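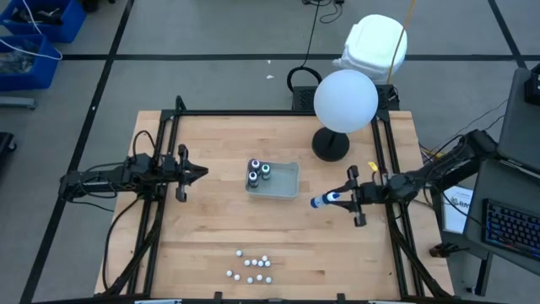 Last updated: 3/14/25

Narnby group records bottle handling for its two-arm learning system

The robotics group at Pelik in Narnby has started a new round of recording for Nomus, its learning system for small table work. The round will continue until the end of April. Its subject is the handling of small bottles, a task which the group calls simple to explain and difficult to teach.

Nomus does not receive written rules for each movement. It learns from examples, and every example is one complete attempt at a task, guided by a person from beginning to end. The joint positions of both arms are saved together with the pictures from the cameras. Later the system is trained on all these recordings, and it must then do the same task without a person guiding it.

For the present round the goal is 800 accepted recordings. At the time of writing the group has 388. Each recording may take at most 60 seconds, and a longer one is removed from the set.

"In the first days we were too strict," says Bence Hegedűs, who leads the recording work. "We wanted every movement to be clean. But if the system sees only clean movements, it does not know what to do when the bottle turns a little in the fingers. Now we keep also the attempts where the person makes a correction, if the end is good."

The tasks are changed often. In one, an arm takes a bottle from the wood and brings it to a tray. In another, the bottle must be turned from lying to standing. Small white balls are also used on the same table, and for them the fingers must close with more care. The bottles have caps of different colors and shapes, and this is on purpose. The group learned in an earlier round that a system trained with one kind of cap looks for that cap only.

Light is a further question. Some recordings are made with a lamp standing on the table and others with only the ceiling lights. Noémi Csizmadia, who prepares the training sets, writes down the light condition for every session, so that no condition is present too much in the final set.
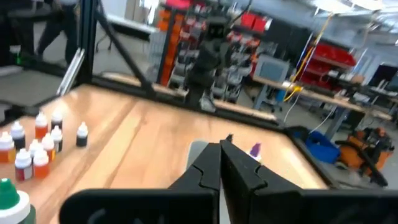

Dropper bottles on the work table, seen from the gripper. Photo: Pelik

The wrist cameras have become more important than the group expected. When the gripper is near to a bottle, the view from above is often covered by the arm. The view from the wrist shows the fingers and the cap at short distance, and Csizmadia says that most of the errors she finds are first visible there.

The recordings are made by 4 trained operators, who change places during the day. According to Kristóf Vincze, one of the operators, the right speed is the hardest part to learn. "A new person goes very slowly, because he is afraid to push a bottle over," he says. "Then the system learns also to be slow. I tell them to move as they would pour tea for a guest."

After the recording is finished, the set will be divided and one part will be kept back for testing. Fernanda Louro will be responsible for the tests, in which bottles not used in the training will be placed on the table. The first results are expected some weeks after the end of the round. The group has not yet decided if the recordings will be shared with other laboratories.

Questions about the work can be sent to the Pelik office in Narnby.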